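Ata da reunião do clube de jogos Floveo -- janeiro, 19h30

Presentes: o quórum, por pouco.

1. Jogo do mês. Venceu Grivus, puzzle em primeira pessoa com 45 salas, das quais a maioria dos presentes viu sete. O resto foi debatido com a mesma segurança.

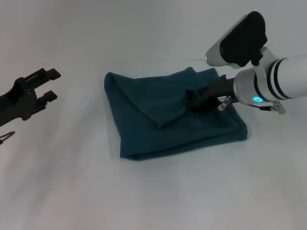 2. Sala 29. Metade considera o enigma dos espelhos brilhante. A outra metade ainda está lá dentro.

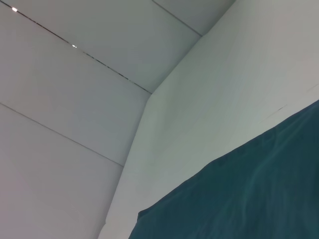 3. Contas. Saldo de 319 euros. Aprovada a compra de dois comandos; recusada, pela terceira vez, a cadeira reclinável.

4. Torneio na Holanda. A Fimetti pede equipa inscrita até dia 30. Há seis candidatos a capitão e nenhum a suplente.
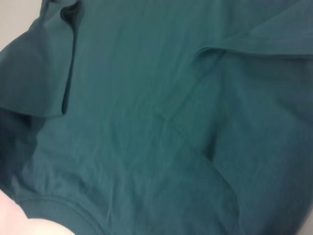
5. Outros assuntos. Pediu-se que não se revelem finais no grupo. O pedido incluía um final.

Encerrada às 21h10.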